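Workbench > Slow Projects > Hand-held gripper, part 4

Sullier has a new finger, and the old finger is in a jar. I keep a jar. Fulgencio Nava, who shares the workshop with me and pays slightly more than half the rent, has asked whether the jar is a sentimental thing or a filing system, and I have told him it is a filing system.

For those who missed the earlier parts: Sullier is a two-fingered gripper you hold in your hand and work with a trigger. It began in November as a way of finding out what a cheap pair of robot fingers can pick up before I go to the trouble of bolting them to an arm. The arm exists, in the sense that I own most of it. The fingers were supposed to take a weekend.

The first linkage was printed at Fulgencio's end of the bench, on the machine he calls Stinow, which makes a noise like a goose being told bad news. The parts came out fine. I then assembled them with the left and right links swapped, so that squeezing the trigger opened the fingers. I used it like that for six days and got quite good at it. Putting it right meant unlearning the lot, and I dropped a mug.

Version two closed when asked, but the tips didn't meet. They passed each other, politely, like two people in a corridor. You could pick up a tennis ball with it, or a shoe. Anything thinner than a slice of bread went straight through the gap. I blamed the pivots, then the printer, then the filament (Flimard black, which I bought because it was reduced, and now I know why it was reduced). The culprit was me, having drilled one hole from the wrong side of a pencil line. The pencil was thick. I stand by the line.

So version three got new holes, stiffer links and a proper bolt through each fingertip, and I took it off the bench and gave it some cloth.

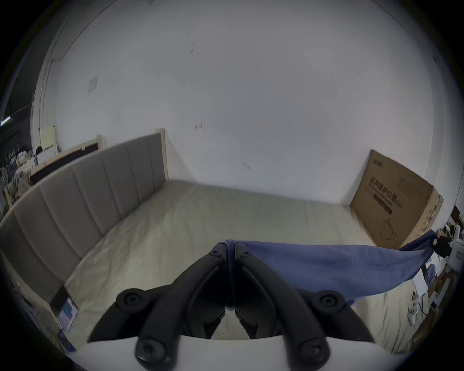 Cloth is what I've been dreading since the start. A block of wood stays where you left it and has the decency to be the same shape when you come back. Fabric has opinions. You go in for an edge and come up with a fold, or with nothing, or with the bedding underneath as well. What I wanted was a pinch right at the points, and with the blue cloth I have one: the two tips together on the near end and the rest stretched out to the right, taut apart from a bit of a sag in the middle. I am unreasonably pleased with that sag. The ribbed fingers look more like something off a crab than I had intended, and the round black screw heads don't match, because one of them has a star-shaped recess. I have written "match screws" on the list. It has been on the list before.

The trigger is still the weak point. It works through a length of bicycle brake cable, and the return spring is far too keen. After ten minutes your hand feels as if it has been shaking hands with a mayor. I tried a softer spring out of a dead stapler, which was lovely to use and let go of everything. Fulgencio suggested a ratchet. I said a ratchet would be overcomplicating it, went home, and drew a ratchet.

The other job is logging. There's a small board called Aliyu that will read how far the trigger has been pulled, 100 times a second, and write it all to a card. At present it writes the number 322 over and over again, whatever the fingers are doing. I've checked the wiring twice. I've also checked the code, but I wrote the code, so that's a bit like asking the fox for a headcount. If anybody knows what a potentiometer is trying to say with 322, I'm listening.

When that's mended I want 1,000 good pinches on the card before anything goes near the arm. Plain cloth first, then towels, then socks, which I'm told are a different sport. Fulgencio has offered his socks. I've asked for clean ones and he's thinking it over.

Next part when the spring arrives.

3 comments

pedalbin wrote:
Stuck at one value usually means the wiper isn't connected, or you're reading the pin next door. I did it for a month. Swap the middle wire and see.

Moth & Rust wrote:
Try the spring from a clothes peg with a turn cut off. Also please show us the jar.

F. Nava wrote:
It is a sentimental thing. And the goose noise was fixed at Christmas, thank you.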